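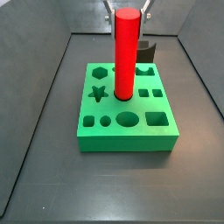
글 표은섭
Zallach 수집 장비 담당

Planside 조작 데모 수집 셀
모방 학습용 시연 데이터를 모으는 탁상형 일체 장비

제품 개요 | 구성 | 사양 | 기록 형식 | 소프트웨어 | 자주 묻는 내용

Planside는 로봇 팔 한 대, 평행 그리퍼, 고정 카메라와 손목 카메라, 그리고 조작자용 리더 암을 한 셀에 묶은 수집 장비입니다. 전원을 넣고 홈 위치를 잡은 다음 리더 암을 쥐면 바로 첫 에피소드를 녹화할 수 있습니다. 저희 팀에서도 매일 쓰는 장비라서 이 페이지에는 쓰면서 알게 된 이야기를 꽤 많이 적었습니다. 조금 길어도 이해해 주세요!

도형 끼우기로 시작하는 까닭

Planside에는 도형 맞추기 과제가 기본으로 들어 있습니다. 아이들 장난감처럼 보여도 학습용 시연을 모으기에는 정말 좋은 과제입니다. 집기, 옮기기, 자세 맞추기, 끼우기가 짧은 한 번의 동작 안에 모두 들어 있고, 도형마다 어려운 지점이 다릅니다. 원기둥은 축만 잘 세우면 회전각을 신경 쓰지 않아도 됩니다. 별이나 아치로 넘어가면 손목 회전까지 맞아야 하니 조작자의 손놀림도, 데이터의 분포도 확 달라집니다.

저희는 새 조작자가 오면 늘 원기둥부터 맡깁니다. 윗부분을 잡고, 수직을 유지한 채 둥근 구멍 위로 가져가서 천천히 내립니다. 이 '천천히'가 중요합니다. 구멍 입구에서 손이 망설이는 짧은 구간에 정책이 배워야 할 미세 보정이 몰려 있거든요. 숙련된 분이 한 번에 쓱 넣은 시연만 잔뜩 모으면, 조금만 어긋나도 모델이 어쩔 줄 모르는 경우가 생깁니다. 잘된 시연과 살짝 헤맨 뒤 바로잡은 시연을 섞어 모으시기를 권합니다.

셀 구조

작업 공간은 회색 패널로 둘러싸여 있고 바닥은 어두운 회색 무광입니다. 배경이 단조로우면 카메라 화면에서 물체와 그리퍼가 또렷하게 분리되고, 창밖 날씨나 지나가는 사람 때문에 에피소드마다 화면이 달라지는 일도 크게 줄어듭니다. 물론 배경을 일부러 바꿔 가며 모으고 싶은 분도 계실 텐데요, 패널은 공구 없이 빼고 끼울 수 있으니 무늬판으로 바꾸셔도 됩니다.

그리퍼 손가락은 금속이고 볼트로 고정합니다. 교체할 때는 육각 렌치 하나면 충분합니다. 손가락을 바꾼 뒤에는 반드시 영점을 다시 잡아 주세요. 빼먹으면 그리퍼 열림 값이 이전 데이터와 어긋나고, 나중에 합쳐서 학습시킬 때 찾아내기가 무척 까다롭습니다(저희도 한 번 크게 고생했습니다).

손목 카메라

이 장비에서 제가 가장 좋아하는 부분입니다! 고정 카메라는 팔과 물체가 어디쯤 있는지 알려 주고, 손목 카메라는 손가락과 물체, 구멍의 관계를 바로 위에서 가까이 보여 줍니다. 끼우기 과제에서는 이 가까운 시점이 있느냐 없느냐에 따라 마지막 구간의 움직임이 눈에 띄게 달라집니다.

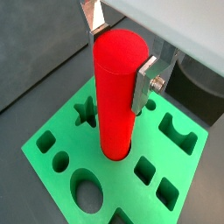 손목 카메라 시점. 두 손가락으로 잡은 빨간 원기둥을 초록색 판의 둥근 구멍에 맞춘 모습

카메라 각도를 정할 때는 손가락 두 개와 물체의 윗면, 그리고 구멍 둘레의 일부가 한 화면에 들어오는지 확인하세요. 그리퍼 본체가 화면 한쪽을 차지하는 것은 괜찮습니다. 본체를 화면에서 완전히 빼려고 카메라를 멀리 달면 정작 봐야 할 구멍 가장자리가 작아집니다.

판의 방향도 자주 바꿔 주세요. 같은 판을 몇 도만 돌려 놓아도 손목 화면에 잡히는 구멍의 배치가 완전히 새로워집니다. Planside 녹화 프로그램에는 '판 돌리기 알림'이 있어서, 정해 둔 에피소드 수마다 조작자 화면에 안내가 뜹니다. 작은 기능인데 써 본 분들의 반응이 제일 좋습니다.

첫 세션 진행 순서

1. 셀 전원을 켜고 상태등이 흰색으로 바뀔 때까지 기다립니다.
2. 홈 위치로 이동시킨 뒤 리더 암과 팔의 관절값이 일치하는지 화면에서 확인합니다.
3. 두 카메라의 노출을 고정합니다. 자동 노출은 꺼 두세요.
4. 판과 도형을 놓고 과제 이름을 입력합니다. 예: 원기둥_둥근구멍
5. 페달을 밟아 녹화를 시작하고, 끼우기가 끝나면 다시 밟습니다.
6. 결과를 성공, 실패, 재시도 가운데 하나로 표시합니다.
7. 열 개쯤 모이면 멈추고 재생해 봅니다. 손가락에 가려 구멍이 거의 보이지 않는 에피소드가 이어진다면 잡는 높이나 접근 방향을 바꿔 보세요.

잡는 높이에 대해 조금 더 말씀드리면, 긴 도형은 위쪽 끝 가까이를 잡는 편이 좋습니다. 아래를 잡으면 손가락이 판에 먼저 닿아 끝까지 넣을 수가 없습니다. 반면 위쪽을 잡을수록 도형이 기울기 쉬우니 쥐는 힘을 한 단계 올려 두세요.

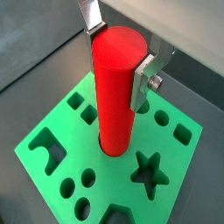

주요 사양

셀 외곽 폭: 1180 mm
셀 무게(팔 제외): 28 kg
그리퍼: 평행 2지, 금속 손가락, 볼트 교체식
카메라: 고정형 및 손목형
조작 방식: 리더 암, 녹화 페달
동기화: 영상, 관절값, 그리퍼 열림 값에 공통 시각 기록
설치: 평평한 작업대 또는 전용 받침대(별매)

기본 제공 데이터: Sampaio 세트

장비를 받으시면 Sampaio라는 시연 세트가 저장 장치에 함께 들어 있습니다. 저희 Grononville 작업실에서 같은 사양의 셀로 모은 것으로, 에피소드는 모두 1542개입니다. 이 가운데 181개에는 '재시도' 표시가 붙어 있습니다. 처음 접근이 어긋나서 조작자가 도형을 다시 들어 올리고 고쳐 넣은 기록인데, 저는 이 묶음을 꼭 따로 열어 보시라고 말씀드립니다. 사람이 어긋남을 알아채고 손을 돌리는 순간이 고스란히 남아 있어서 보고 있으면 시간 가는 줄 모릅니다.

직접 모은 데이터를 Sampaio와 합칠 때는 카메라 위치부터 비교해 주세요. 녹화 프로그램의 겹쳐 보기 화면에서 기준 영상과 현재 영상을 반투명하게 포개 볼 수 있습니다. 벽과 바닥이 만나는 선이 잘 포개지면 그대로 쓰셔도 됩니다.

기록 형식

에피소드 하나가 폴더 하나입니다. 안에는 카메라별 영상, 관절값과 그리퍼 값이 담긴 표, 과제 이름과 결과 표시가 적힌 텍스트 파일이 있습니다. 전용 뷰어가 없어도 열어 볼 수 있게 만들었고, 변환 스크립트도 함께 드립니다. 결과 표시는 나중에 고쳐도 원래 값이 이력에 남습니다.

자주 묻는 내용

다른 판이나 도형을 써도 되나요?
됩니다. 바닥에 평평하게 놓이는 것이면 대부분 괜찮습니다. 표면이 번쩍이는 재질은 손목 카메라에서 하얗게 날아갈 수 있으니 먼저 몇 개만 녹화해서 확인해 보세요.

조작자가 여러 명이면 데이터가 들쭉날쭉해지지 않나요?
조금 들쭉날쭉한 편이 오히려 반갑습니다. 다만 누가 모았는지 조작자 번호를 꼭 남겨 주세요. 학습 결과가 이상할 때 가장 먼저 나눠 보는 기준입니다.

녹화 중에 도형을 떨어뜨리면요?
그대로 녹화를 끝내고 실패로 표시하시면 됩니다. 지우지 말고 남겨 두세요. 성공 판별기를 학습시킬 때 요긴하게 쓰입니다.

한 사람이 얼마나 오래 조작해도 되나요?
저희는 짧게 끊어서 교대합니다. 팔이 피곤해지면 내려놓는 속도가 빨라지고, 그 습관이 데이터에 그대로 들어갑니다.

설치와 시연

Grononville 작업실에서 셀을 직접 만져 보실 수 있습니다. 다음 공개 시연은 10월이고 오전 10시에 시작합니다. 쓰시는 도형이나 부품을 가져오시면 그 자리에서 함께 녹화하고, 모은 에피소드는 저장해서 드립니다. 문의 양식에 과제 내용과 작업대 크기를 적어 주시면 준비해 두겠습니다.

관련 품목: 교체용 손가락 세트 | 전용 받침대 | 녹화 페달 | 무늬 패널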